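Bar Stock and Offcut Bins: Frequently Asked Questions

The Uniyal Materials Library keeps short bars and offcuts in open bins for use by members, students and visiting instructors. The answers on this page apply to every bin in the main hall and in the annex. Members who cannot find an answer should write to the Materials Desk or ask in person at the front counter.

General Use

Who may take bars from the bins?

Any person holding a current member card may take bars from the open bins. Visiting instructors are issued a day card at the front counter and may take bars on the same terms. Guests of members may handle the stock but may not sign it out.

What is kept in the open bins, and what is kept elsewhere?

The open bins hold loose bars short enough to lie flat or to rest against a side wall. Full lengths are stored on the wall racks. Bars reserved for a class are kept in closed drawers marked with the instructor's name and should not be moved to a bin while the class is running.

How many bars may be signed out at one time?

The limit is 12 bars per card. Instructors who need more for a group should send a request to Montserrat Tovar, Head of Collections, before the start of the month in which the class takes place. Requests for July should be sent early, as the summer courses draw heavily on the same stock.

Is there a charge?

Offcuts are free to members. Full lengths are charged by weight at the front counter. The current price sheet is posted beside the scale.

Colors and Sorting

What do the colors mean?

Color is used at the library for one purpose only, which is to show where a bar belongs when it is returned. Red bars belong to the general stock. Green bars belong to the teaching stock. The color does not indicate grade, hardness or price. Members who need that information should consult the stock book, where each delivery is entered with its supplier and batch.

May red and green bars share a bin?

Yes, during opening hours. Mixed bins are sorted after closing, and the green bars are taken back to the teaching shelves. A member who has time to sort a bin before leaving is welcome to do so, but this is not required.

Are the bars in a bin arranged in any order?

No fixed order is kept. Longer bars may be leaned against a side wall and shorter ones laid on the floor of the bin. Bars should not be stacked above the rim, and no bar should be left standing where it could tip outward onto the table.
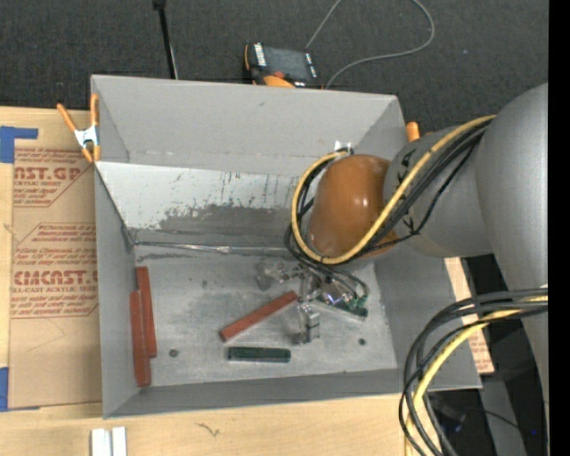
What should be done with a bar that has lost its color?

It should be handed in at the Materials Desk, where it will be checked against the stock book, recolored and put back into circulation. Bars with only a small bare patch may stay in use until the color can no longer be read from a normal standing distance.

May members color their own bars?

Members may mark bars they have bought, provided they do not use red or green. Any other color is acceptable. Please allow the marking to dry fully before the bar is placed on a library table.

Care of the Bins

The bins are scratched. Should this be reported?

Scuffs, stains and scratches are ordinary wear and do not need to be reported. A bin should be reported if it has a split seam, a raised edge that could cut a hand, or a base that no longer sits level. The report form is kept at the front counter — a verbal report to any member of staff is also accepted.

How are the bins cleaned?

Each bin is emptied, brushed out and wiped with a dry cloth. Water is not used, and members are asked not to spray cleaning products into a bin. Oily residue should be brought to the attention of staff, who will remove it with the cleaner kept for that purpose.

May a bin be moved to another table?

An empty bin may be moved by one person. A bin holding stock should be moved by staff, with the bars taken out first. Bins should be set down on a flat tabletop, fully clear of the edge, and should never be placed on a chair or in a walkway.

What may not be placed in a bin?

The following should be kept out of the open bins:
Food and drink
Hand tools
Gloves and cloths
Bars with sharp burrs
Glass or ceramic pieces
Personal property of any kind

Items of this sort found in a bin are held at the front counter for one month.

Handling and Safety

Are gloves required?

Gloves are recommended for all bars and required for freshly cut pieces. Pairs in several sizes are available at the entrance to the hall. Members who bring their own gloves should check that they fit closely at the fingers.

How should a bar be lifted out?

Take hold of the bar near its middle, lift it clear of the others and then carry it over the lowest side of the bin. Bars should not be dragged across the rim. If several bars have crossed over one another, remove the top one first and set it on the table before reaching for the next.

What weight may a bin carry?

Weight limits differ by bin size and are written in the stock book beside the bin number. Staff at the counter will look up a limit on request. The tables have limits of their own, and members should ask before placing 2 loaded bins on the same table.

Returns and Supply

Where should unused bars be returned?

Unused bars may be placed in any open bin in the hall where they were collected. Bars collected in the annex should go back to the annex. Cut pieces are accepted if the ends have been smoothed and the color can still be seen.

How is the stock supplied?

General stock is purchased from Wosov. Teaching stock is provided under a standing arrangement with Filtier, which also takes back pieces too short for further use. The library received over 400 bars in the last supply year, most of them for the general stock.

May outside groups donate bars?

Yes. Donations are assessed by Freya Ellwood, Stock Officer, who will ask for the origin of the material and the form in which it was last stored. Coated bars of unknown origin cannot be accepted. Donors should write before bringing material to the building, as the loading door is opened by appointment.

Can the library reserve a bin for a project?

A bin may be reserved for the length of a registered project. The request form asks for the project title, the name of one responsible member and the expected end date. Reserved bins carry a white label on the outside. The Cesura course has standing reservations in the annex, and its bins should be left as they are found.

Who answers questions not covered here?

General questions go to the Materials Desk, which is staffed from opening until 5 p.m. Questions about classes and large requests go to Montserrat Tovar. Questions about donations and the stock book go to Freya Ellwood.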